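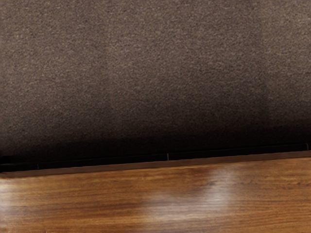

Teaching by Remote Control: Simulator Gallery

Posted November 7, 2025

The Hekstead project teaches robot arms simple household jobs by having a person do the job first. The person drives the arm by remote control, the computer records the whole run, and the recording becomes one lesson. We do this with real arms at the Wastmont workshop and with simulated ones on ordinary desktop computers. This gallery covers the simulated side. The real arms have their own pages.

All views are taken from inside Rumen, our simulator. They are straight renders with no retouching. Click a view to enlarge it.

View from the wood-top set

Wooden surface with a glossy finish, and the speckled wall behind it. The dark strip between the two has a thin, lighter line running along it.

The pale patch on the wood is glare. Shiny surfaces are hard on a learning system, and we keep glare in the lessons on purpose.

The wall gets darker toward the bottom. Drivers who train on this set learn to judge depth from the edge of the wood and the grain.

About the wood-top set

The set holds 200 recorded runs. Each run is one person doing one task from start to finish, with a time limit of 60 seconds. Runs that go over the limit are thrown out. A run with a small mistake in it is kept if the driver fixed the mistake and finished the task. We want the system to see how a person recovers from a bad grab.

There are six tasks:

Pick up a block and set it down
Push a block to a mark
Stack one block on another
Turn a cup upright
Put a lid on a jar
Slide a tray back from the edge

The jar lid has the most rejected runs by far. Drivers tend to come in at a slant and the lid rides up on one side. Going straight down from well above the jar works better, even though it feels slow.

How the driving works

Two controls are in use. The first is a hand controller with a grip button. Move your hand and the arm follows; let go of the button and the arm holds still, so you can move your hand back to a comfortable place and carry on. Most people prefer this one.

The second is a keyboard and mouse setup. It is slower and the recorded motion comes out choppy, but it runs on any computer. We smooth the keyboard runs before they go into training and mark them as smoothed in the file notes.

New drivers do a practice block before any of their runs count. Practice runs are deleted. After that the usual session is short, with a break after each task. Tired drivers make jerky recordings, and the arm copies the jerks.

Changes since February

The lighting was redone. The older version lit everything evenly, and arms trained on it did poorly as soon as a lamp was moved. The current sets have uneven light and real falloff into shadow.

The wood texture was replaced with one that has knots and longer streaks.

We also removed 56 old runs that had been recorded with a fault in the grip button. If you downloaded the set before the change, please get the new copy. The version number is in the readme.

Using the pictures

Views on this page may be used in class handouts and talks. Please credit the Hekstead project. For larger sizes, write to the Wastmont workshop through the contact page.

More in this gallery

Jitpraphai kitchen set
Shelf and drawer set
Hand controller close-ups
Back to all galleries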